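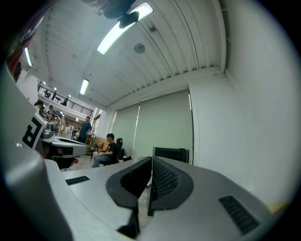 Last updated: 12 Nov 2019

The Linby School Athletics Office has issued the arrangements for the winter wrestling tournament at Maldonado Gymnasium. Coaches are asked to read every post in this thread. 1/5

Team entries close at 94 wrestlers. Each school must send one complete roster to Hakim Lubis. Separate lists from assistant coaches will not be accepted. 2/5
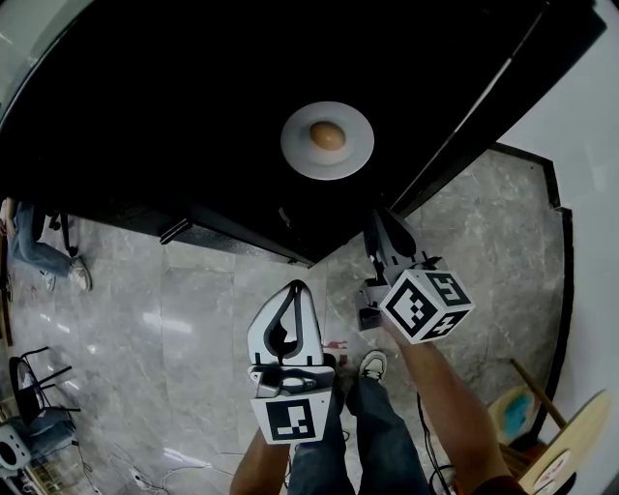
Weigh-in begins one hour before the first match, and wrestlers must bring a school ID. Most will want to eat soon after stepping off the scale. A single brown egg on a white plate is a small breakfast for a full day of matches - please have your team pack something more. The snack counter opens at noon. 3/5

Seating is limited to 200. Each school will receive 17 parent passes, to be handed out by the head coach.

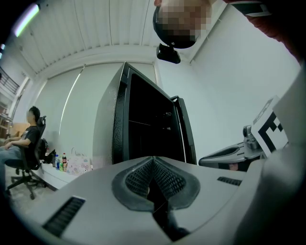 Passes not claimed by the start of the second round will be released at the door. Parking is in the Flindent Road lot only - buses unload at the north entrance. 4/5

Schedule changes will be posted on this account. Questions on brackets or officials go to Nahuel Ibarra, Tournament Director. 5/5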